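Tolerances

The Mazza order was for 1,000 cartons, white board, matte, no print. The customer had asked for no print in writing and then asked again by phone. Irkus cut the blanks in May and shipped them flat in bundles of 80.

She folded the first one at six in the morning. The procedure was on the wall: lay the blank on the work surface, break every crease once by hand, lay it flat again, inspect. Step five was glue. She had worked at Trosirico long enough to have written step five.

The first blank would not close square. The tuck flap stood 2 millimeters proud of the side panel. She measured it, wrote the figure on the sheet, and took another from the same bundle. It gave the same result. 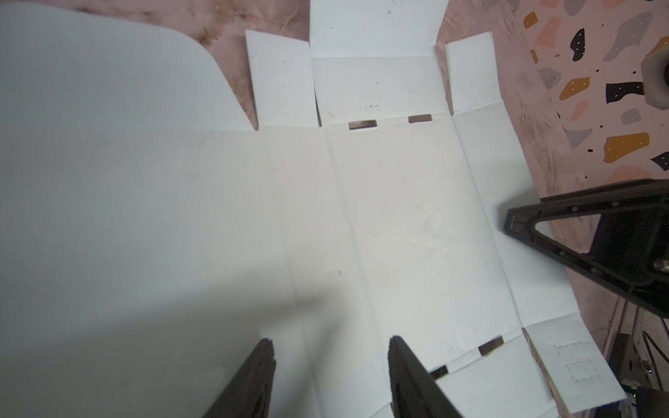
She opened it out again on the pink surface and ran a thumbnail along the long crease. The board had begun to wrinkle next to the fold. There was a small reddish speck on the body panel and some dirt near the top. The inspection sheet had a column for marks and a column for dimensions, and no column for both, so she used two lines.

Her father had made boxes. He had held that a carton remembered the first fold and resented the second. She had entered this nowhere, as it could not be tested with the equipment available.

By seven she had checked 19 blanks. All of them were over by the same amount. She changed the entry under Cause from "operator" to "die," initialed the change, and called Irkus. The line rang for a long time. While she waited she folded the blank once more, slowly, and held the flap down with her palm.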